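The Ferry to Flisau

I missed the ferry to Flisau by the length of one sandwich. I was at the kiosk in Grerkovholm, second in line, and the woman ahead of me wanted to know which of the rolls had butter on them, and all of them did, and she wanted to know how much. By the time I got my cheese and pickle the ramp was up and the boat was sliding off as if it had somewhere nicer to be.

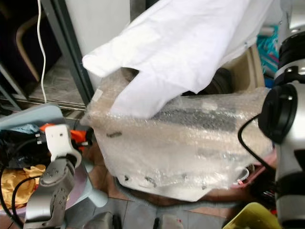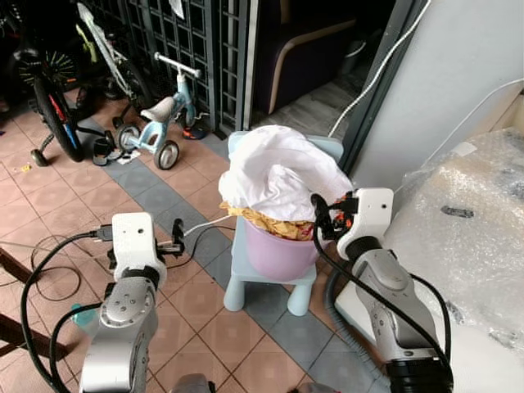
The Harbor Reader, Issue 60, page 20

So there I was in January, at ten past four, with an overnight bag and my aunt's clock. The next boat was at half past ten. I asked the man in the ticket booth if there was any other way across and he said, "Can you row?" and then closed his little window for his break.

I should tell you about the clock. It was an Edeck, the kind that sat on every mantel in my aunt's generation (if your family was the sort that had a mantel), and it had not kept time since before I was born. It gained. It gained so much that my aunt used to say she'd lived longer than anybody on the island. She left it to my cousin in Flisau, and she left me the job of getting it there, in writing, with my name underlined. I got the underline and my cousin got the clock!

I took my sandwich to the waiting room, put the clock on the bench next to me, and that's when it started ticking. I swear to you I hadn't wound it. I didn't even have the key, the key was already in Flisau, mailed ahead in an envelope by somebody in the family who thought that was sensible.

There was one other person waiting, an old man in a very good coat, and he looked over at it and said, "That's fast."

"It's always fast," I said. "It's broken."

"Fast isn't broken," he said, and he moved down the bench so he could see the face better. He told me he'd worked at the Edeck factory in Bai when he was a boy, in the room where they set them. Each clock had a number stamped on the back plate and he asked if he could look. I turned it around for him. 3809. He read it out loud and then he sat there a while with his hands on his knees.

"Did you set that one?" I said, because you'd ask, wouldn't you?

"I couldn't tell you. We did so many." He took off his glasses and wiped them on the good coat. "There was a girl who packed them. I used to set hers a little fast so she'd go home early. The foreman's clock, I mean, the one on her wall. I may have gotten carried away and done a few others."

I asked if it worked, if she went home early.

"For a week," he said. "Then the foreman bought a watch."

I gave him half the sandwich. It seemed like the thing to do, and anyway the pickle was overdoing it. We watched my aunt's clock go past five, and past 6, and the window over the harbor was still a kind of gray that wasn't even properly dark. He wanted to know what my aunt had been like. I said she was short with people and she cheated at cards and she once drove all the way to Bai for a lamp and came home with a different lamp. He said he thought he would have liked her. I asked whether the girl who packed the clocks had been short with people.

"Terribly," he said.

I did some arithmetic in my head then, my aunt's age and his age, and whether she'd ever said one word to me about a factory. She hadn't. But she never said a word about the lamp either, until I asked.

When the clock said half past ten he stood up, buttoned his coat, and picked up his hat. I told him it was only a quarter to seven, real time, we had hours to go yet. He said he knew that. Then I heard the horn. I went to the door with crumbs all down my front and the ferry was at the ramp, lights on, and the ticket man was out there waving at us to hurry up if we were coming.

I ran back for the clock. It had stopped. I carried it on board under one arm and it didn't make a sound the whole way across.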